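About the gripper bench at Clendbridge

The Clendbridge workshop sets up, calibrates and repairs handheld grippers and the robot arms that are later fitted with the same fingers. The work is done in one room in Sovham. Huguette Besnard runs the bench and Tanko Mohammed is responsible for calibration and records. This page sets out what the bench does and how a pair of grippers is looked after between one period of use and the next.

What a pair consists of

A pair is a left and a right gripper, each with a handle, two curved finger pads and a cube on top carrying printed markers. The cameras read the markers and the software works out where the gripper is and which way it is pointing. The fingers are the same part that goes on the arm. A movement made by hand can therefore be replayed by the arm, provided that the offset between the cube and the fingertips is known and has not changed since it was last measured. Most of our work consists of keeping that offset known.

Left and right cubes are not interchangeable. Each has its own set of codes, registered against the serial number of the handle. A cube that has been taken off goes back on the same handle and the offset is measured again, even if the screws were only out for a minute.

Setting up

Setting up a new pair takes 2 hours. The fingers are fitted first and closed on a gauge block to check that the pads meet along their full length. Pads that meet only at the tip are shimmed at the root. The cube is then mounted and tightened in a cross pattern, and the handle is clamped in the Lebrun fixture, where the offset is measured from 192 positions. The fixture is slow but has given us less trouble than the hand-held method it replaced. If the worst error is over 3 mm the cube is removed, the seat is cleaned and the measurement is repeated. A second failure normally means a bent seat, and the handle goes to repair.

The reach check

A pair that passes in the fixture is next used by hand. The fixture shows the cube to the cameras from good angles and in even light. Furniture does not. The reach check consists of 9 short tasks at floor level, on a desktop and inside an open compartment, with small objects to be approached, gripped and set down. The operator works at normal speed. Loss of tracking is logged by task and by hand, so that a weak marker face can be told apart from an awkward position. 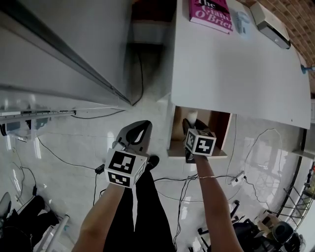
Reach check with a pair of grippers: the right-hand gripper is in the cubby under the desk.

Compartments are the hardest part of the check. The edge of a desktop can hide the upper face of the cube while the fingers are still some way from the object, and tracking then depends on the side faces. For this reason the side markers are inspected with the same care as the top one. Glossy surfaces are the next most common difficulty, as a reflected marker may be read as a real one. The software rejects most of these readings. The remainder are removed by hand and the threshold is adjusted.

Routine care

Marker faces are wiped with a dry lint-free cloth. Solvent lifts the print at the corners and must not be used. Finger pads are washed in warm soapy water and left to dry off the gripper. Pads with a visible flat at the tip are replaced in pairs, never singly. The hinge pins take one drop of light oil each September, when all handles come in for their yearly strip-down. Screws are marked with paint after tightening, and a broken paint line is treated as a failed calibration.

Repairs

The usual faults are a worn hinge, a chipped cube corner and a finger that no longer returns fully open. Worn hinges are rebushed here. Chipped cubes are scrapped, including those where the damage is outside the printed area, and replacements are cut from the Fisten drawing and printed as a set. Return springs are changed on both sides together. Every repair ends with the full fixture measurement and the reach check, and the new offset replaces the old one in the record. Earlier offsets are kept, with the period in which each applied, so that older recordings can still be read correctly.

Sending work to us

Grippers should be sent with the cubes fitted and the fingers closed on a piece of card. Please include the handle serial numbers and a short note of the fault, with the task and the hand in which it was noticed. Questions about stored offsets go to Tanko Mohammed, and all other enquiries to Huguette Besnard.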